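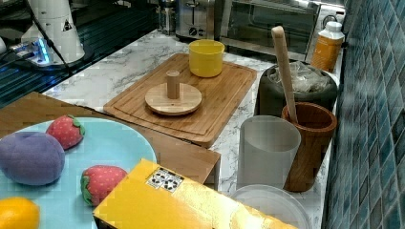
Archives de la liste > Apprentissage par démonstration > Collecte
Temps de lecture : 5 min

Objet : Re: [collecte] Combien de démonstrations avant de lancer un premier entraînement ?
Date : 2024-01-10

Bonjour à toutes et à tous,

Je reprends le fil un peu tard, parce que la réponse courte (« ça dépend ») ne me plaisait pas et que nous avons enfin de quoi donner une réponse longue !

Le message d'origine, pour celles et ceux qui l'auraient perdu :

> Bonjour la liste,
>
> Nous débutons à Dasbridge avec un bras sur table et une tâche de cuisine
> toute simple : prendre un fruit dans une assiette et le poser sur une
> planche. Nous avons enregistré 94 démonstrations en téléopération, toujours
> avec les objets à la même place, pour ne pas compliquer les choses. La
> politique apprise marche bien tant qu'on ne touche à rien. Dès qu'on
> déplace l'assiette d'une largeur de main, le bras part vers l'ancien
> emplacement et se referme dans le vide.
>
> Faut-il en enregistrer beaucoup plus ? Changer de modèle ? Et faut-il
> ranger le plan de travail avant chaque prise, ou peut-on laisser traîner
> le reste ?
>
> Merci d'avance pour vos retours.

> Dès qu'on déplace l'assiette d'une largeur de main, le bras part vers
> l'ancien emplacement

Nous avons eu exactement la même chose au début du projet Rirnton, et je me souviens encore de notre perplexité devant ce bras si sûr de lui. Avant de toucher au modèle, je regarderais les données. Avec 94 démonstrations identiques, vous lui avez surtout appris une trajectoire. Les caméras ne lui servent presque à rien, il a tout intérêt à les ignorer et à rejouer les articulations.

Ce que nous avons changé, dans l'ordre où nous l'avons fait :

1. L'assiette bouge entre chaque épisode. Au début on la poussait au jugé, mais la main revient toujours aux mêmes endroits, alors nous tirons maintenant la position au sort avec un petit script qui affiche une case. C'est bête et c'est ce qui nous a le plus aidés.

2. Les fruits changent de place dans l'assiette. Nous travaillons avec deux fraises, une prune et un citron, et l'ordre de prise n'est jamais imposé par la position. L'instruction dit « la prune », la prune peut être contre le bord ou collée à une fraise. Les deux fraises sont d'ailleurs un cas très intéressant : laquelle prendre quand la consigne dit seulement « une fraise » ? Nous avons fini par écrire une règle pour les opérateurs (la plus proche de la planche), sans quoi les démonstrations se contredisent et le bras hésite entre les deux.

3. Le point de départ du bras varie aussi. Celui-là, nous l'avions oublié pendant des semaines. Si toutes les démonstrations commencent dans la même posture, la moindre reprise en cours de tâche devient impossible.

Avec cela nous avons relancé une campagne de 300 épisodes, tournée par trois opérateurs, et nous en avons conservé 195 après relecture. Oui, le déchet est important ! Mais nous avons jeté sans états d'âme : les prises où l'opérateur s'arrête pour réfléchir au milieu du geste, celles où une caméra avait décroché, celles où la consigne enregistrée ne correspondait pas au fruit saisi. Cette dernière catégorie est sournoise, elle ne se voit pas dans les courbes.

En revanche — et là je ne suis pas sûr que tout le monde sera d'accord — nous gardons les prises ratées puis rattrapées. Un fruit qui glisse, la pince qui revient et qui le reprend, c'est de l'or. Nous ajoutons seulement une étiquette « reprise » et un repère temporel au moment où la pince se rouvre.

> faut-il ranger le plan de travail avant chaque prise, ou peut-on laisser
> traîner le reste ?

Laissez traîner ! Chez nous le grille-pain et le petit four restent là où ils sont, à côté du bras, et tout ce qui est aligné contre le carrelage y reste aussi. L'assiette claire d'un côté, la planche sous le bras, et le reste vit sa vie. La seule précaution est de surveiller le câble pour qu'il ne puisse pas accrocher un objet quand l'épaule tourne.

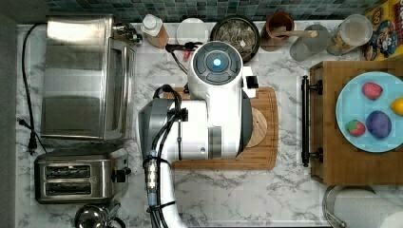 Une réponse arrivée hors liste soutenait l'inverse : il vaudrait mieux commencer sur un plan nu, obtenir une politique qui tient debout, puis ajouter le désordre par étapes, faute de quoi on ne sait plus à quoi attribuer un échec. L'argument est sérieux. Pour le débogage, je le suis volontiers, et nous gardons d'ailleurs un petit lot de prises « propres » pour vérifier l'étalonnage. Mais pour l'entraînement lui-même, nous avions essayé cette progression en mai et il avait fallu presque tout réenregistrer une fois les objets revenus. La planche nue avait appris au modèle que toute tache colorée est un fruit...

Un mot sur les vues. Une caméra qui regarde le plan d'en haut donne très bien la position de l'assiette, mais le bras masque une partie de la planche, et c'est précisément là qu'il faut poser le fruit. Une vue plus basse, de côté, rattrape cela. Si vous n'en avez qu'une, je choisirais quand même celle du haut et j'imposerais aux opérateurs de finir chaque épisode bras dégagé. Sinon l'étiquetage du succès devient un jeu de devinettes.

Pour les métadonnées, nous utilisons le format Kongkaew, un fichier par épisode : consigne, opérateur (un simple numéro), case tirée au sort, résultat, remarque libre. Remplissez la remarque libre ! On y trouve des choses comme « citron poussé par le poignet avant la prise », et ce sont les premières lignes que je relis quand un comportement bizarre apparaît.

Pour répondre enfin à la question : je ne doublerais pas votre lot tel quel. Gardez vos prises, elles ne sont pas perdues, et enregistrez-en autant avec l'assiette tirée au sort. Relancez le même entraînement, sans rien changer d'autre, et comparez. Je serais vraiment curieux de voir le résultat, surtout si votre bras n'est pas le même que le nôtre.

Le script de tirage et la règle écrite pour les opérateurs sont sur le dépôt Clondel, dossier « protocole ». Les corrections sont bienvenues, la partie sur les reprises est encore un brouillon.

Bonnes collectes,

L'équipe Rirnton

P.-S. Si quelqu'un a une bonne méthode pour tirer au sort la hauteur de départ de la pince sans finir dans le grille-pain, je prends !

Contacter les modérateurs | © Les contributeurs de la liste | Haut de page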